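Learning to Sleep in Someone Else's House

January 8, 2025

My mother-in-law keeps her thermostat at 82.
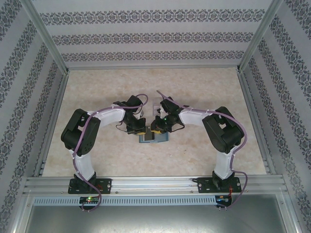
She says this is for the plants. There are two plants. One of them is a cactus, which I believe has opinions closer to mine than to hers, though neither of us gets a vote.

We stayed with her from the middle of December until last weekend while our floors were being redone, and I slept badly in every room she has. The guest room bed is the one Cormac had as a teenager, so it is shaped like Cormac as a teenager, with a long narrow valley down the middle. I spent the first week climbing out of it. By the second week I had given up and lay at the bottom like a coin in a couch.

I moved to the den. The den has a pullout with a bar across the kidneys and a clock that chimes on the quarter hour. I asked Niamh, very politely, whether the clock could be stopped at night. She said of course, and then explained that it had been her father's and had never once been stopped. I told her I'd hardly noticed it.

I read a lot of advice during this period, mostly at 3 a.m. The advice for bad sleepers is always written by people who own their own curtains. Keep the room cool. Keep it dark. Get up at the same time every day, which was easy enough, as Niamh runs the blender at six. My friend Razia swears by counting backward from 200 in twos. I got to zero so often that I started going the other way, into the negatives, and around minus forty I began worrying about our floors.

Muireann lent me earplugs, the wax kind you have to warm up in your hand. They do work. They work so well that I missed the chimes, the blender and Cormac telling me we were leaving for his cousin's, and I came down at ten to a dark kitchen and a note.

What finally helped was the bathroom fan. I left it running with the door open and dragged the den cushions into the hallway, where there is a draft coming under the front door that Niamh has been meaning to fix since July. I slept seven hours out there, next to the boots. She stepped over me in the morning with her coffee and said only that I could have asked for another blanket.

We're home now. The floors are lovely. The bedroom is cool and dark and quiet, and last night I was awake until two – listening, I think, for the quarter hour. Cormac suggested we get a clock. I've asked him to sleep on the couch while I consider it.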